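Household Packaging Words

A word list for people who sort, label or write about everyday packaging. It collects the names people use at home for lids, cans, tubs, wrappers and trays, and matches each one to a single plain term.

Version date: 27/01/2026
Maintained by: Ebise Ayele
Project: Prevero

What is in it

The list has 3,641 entries in one CSV file, packaging_words.csv. Each row is one word or phrase as somebody wrote it, spelling mistakes included. The columns are:

entry: the word or phrase as written
term: the plain term we matched it to
group: one of 7 groups (closures, cans, bottles, tubs, trays, film, other)
region: where the writer lives, if given
note: free text, often blank

Entries came from a written survey that opened in May. People got a sheet of short prompts and wrote down what they would call each thing. Nearly 500 sheets came back. Sheets from Sturetti and Brorno were typed in by hand, so a few odd line breaks are left in the note column.

Closures are the messiest group. "Lid," "top," "cap" and "cover" are used for the same item, sometimes on the same sheet. We kept all of them and matched them by what the prompt asked for. A lid made for drinking through has its own term, "sip lid," and is kept apart from flat lids and screw caps. 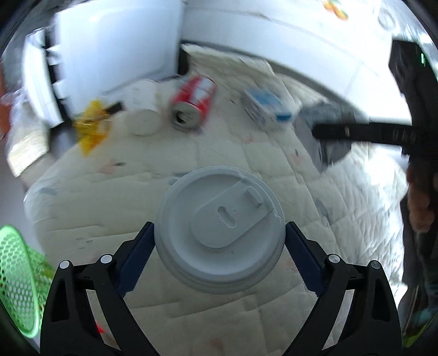

Light gray cup lid with a sip opening. Term: sip lid. Group: closures.

Soda cans go under "cans" whatever the writer called them. "Pop," "coke" and "tin" are all in the entry column, with "drink can" as the term. Food cans are separate.

Known problems

22 rows have no term. The handwriting was clear but we could not agree on a match. Filter them out if your code expects a value.

The region column is uneven. Veloso is heavily represented and should not be read as typical. Brand names used as common words were left in.

Changes

1.1: split sip lid from lid, fixed commas inside quotes
1.0: first release

Corrections are welcome. Please send the row as it stands and the row as you think it should be.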